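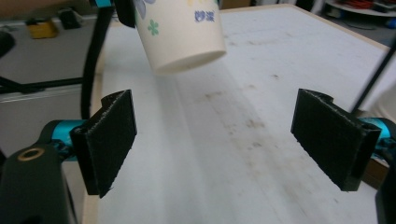
How long should a thesis statement be? One sentence, maybe two if the topic is a messy one.

I say this as someone who read 121 intro paragraphs for the Plernano writing center in November, and so many of them hid the thesis in a four-line monster.
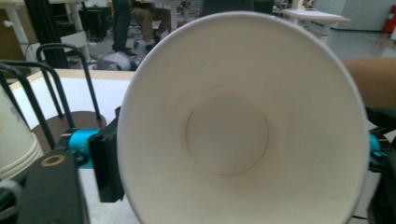 Photo: Killska

My own worst one ran the whole first page. I was very proud of it! Then my tutor asked me to say it out loud in one breath — I couldn't.

So now I do that with everything. Read it out loud, and if you run out of air, cut it. Start with the "in today's society" part, please, I'm begging.
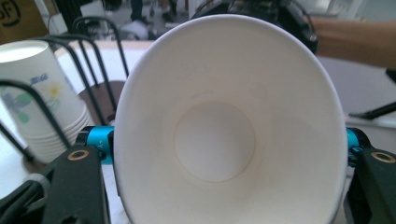
2/ Where it goes

End of the intro is the safe spot. Some teachers like it up front, so check your prompt before you move stuff (I didn't once, and lost points on a 497-word essay I'd spent all Friday on).

And it can change! Mine usually does by the third draft — just go back and fix the intro so it matches.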